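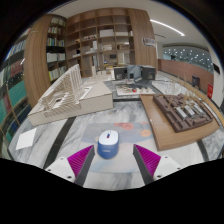
Felarton Model Room Users' Group
Minutes of the meeting on handling rules for hand-held gripper work
Jul 20, 2022

Present: four from the model room, two from the Dauda recording team, one from Teneditz (by phone, joined during item 2). Apologies from the library side.

1. Minutes of the last meeting
Agreed, with one correction. The group had "noted" the Flistiseck code of practice and had not "welcomed" it.

2. Flistiseck code of practice, second draft
The draft now has 19 rules, up from 9. The chair asked what the extra ones were for. Dauda said most came from comments by other sites. Two members felt that several rules say the same thing in different words, and that a person holding a gripper in one hand will not remember 19 of anything.

Rule 4 (operators must be "suitably trained") was discussed at length. The draft does not say who does the training, how long it takes or what a person should be able to do at the end. Teneditz said their own sheet asks for a short practice on everyday desk items before anyone works near models. The group preferred this, but wanted to see the sheet before copying it.

Rule 7 (keep a "safe distance" from fragile items) was thought to be of no use as written. Dauda offered 80 cm. The model room pointed out that on a shared table this would rule out nearly all the work now being done, and asked where the number came from. Dauda could not say and will find out. Until then the working rule is that the gripper and the arm holding it do not pass over a model at any time. Reaching round is allowed.

Rule 11 (finger pads to be checked "regularly") to be changed to "before each session". Agreed without discussion.

3. Claims about damage
The covering letter to the draft says 3,000 pick-and-place recordings were made under the first version with no damage reported. The group was not persuaded. There was no form for reporting damage at the time, and nobody has said how many of those recordings were made near anything that could break. A loose model tree would not have been written down. The chair asked that the figure be left out of anything sent round in Felarton's name.

Dauda felt this was harsh but did not object.

4. Sharing the table
Long talk about whether models should be moved before each session. Against: moving a model is more likely to harm it than leaving it where it is, and the people doing the moving are not covered by the code at all. For: tidier, and one less thing to argue over. No vote taken. Models stay put unless the maker asks otherwise in writing.

Paper, cups and bags to come off the table first. One member asked if this needed to be a rule. It was left in.

5. Signing up to the code
Flistiseck would like sites to sign by December. The group saw no reason to hurry. A signed code that is not followed is worse than a short list on the wall that is, and there is still no answer on who would check. Held over.

6. Any other business
Stop word: the draft suggests "halt". People already say "stop" and will go on saying it - no change.
The Teneditz line dropped twice. Use the other phone next time.

Actions
Dauda: source for the 80 cm figure; a one-page damage form, to include near misses.
Teneditz: send the practice sheet.
Model room: cut the draft to the rules we would really use, and send back with reasons.
Chair: reply to Flistiseck on the December date.

Next meeting to be fixed once the damage form is ready.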